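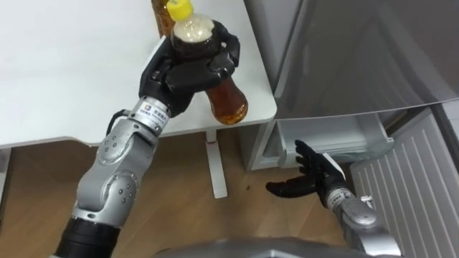

Charlas del club – Notas del ponente

Pintar carrocerías a escala sin perder el fin de semana

Duración prevista: 55 minutos, con turno de preguntas al final. Llevar impresas las notas de la segunda mitad.

Arranque. Saludar y preguntar quién ha pintado ya una carrocería con aerógrafo y quién sigue con bote. Según las manos, alargar o acortar la parte de imprimación.

Kit de la charla: el cupé Zulel, referencia 1521. Trae la carrocería en una pieza, con línea de molde en las aletas y sobre el paso de rueda. Enseñar la pieza sin lijar y luego la lijada. Que circulen por las filas.

Lavado. Agua templada y jabón de platos, cepillo blando, secar al aire. No tocar después con los dedos – usar guantes o coger la pieza por dentro.

Lijado. Línea de molde con lija 800, siempre con agua. Repasar los paneles con un punzón antes de imprimar, porque luego se ciegan. Insistir en el capó, que en este kit tiene el grabado poco profundo.

Imprimación. Gris para colores oscuros, blanca para rojos y amarillos. Yo uso la de Kotian, diluida, en 2 manos finas. Esperar una noche entera. Contar lo del alerón que pinté con la imprimación tierna y tuve que decapar.

Color. Primera pasada casi seca, de niebla. La segunda ya moja. Girar la pieza, no la mano. Si cae una mota, dejarla y lijarla cuando haya curado.

(Cambio de diapositiva. Beber agua.)

Calcas. Las de Zulel son gruesas y les cuesta asentarse en las curvas. Ablandador de Josik con pincel, esperar y presionar con un bastoncillo húmedo. En las puertas, cortar la calca por la línea del panel con cuchilla nueva. Avisar de que el dorsal del techo viene algo grande y hay que recortar el margen transparente.

Barniz. Dejar secar las calcas un día completo. Primeras manos muy ligeras, para que el barniz no las ataque. Pulir solo si hace falta y nunca sobre las aristas.

Si sobra tiempo: enmascarar las ventanillas. La plantilla de Skesus encaja bien en el parabrisas; en la luna trasera queda corta y se completa con cinta.

Preguntas probables: si se puede mezclar acrílico con laca (laca debajo, acrílico encima), cómo limpiar la aguja, qué presión uso.

Recordar que el taller práctico es en julio y que cada uno trae su carrocería ya lavada.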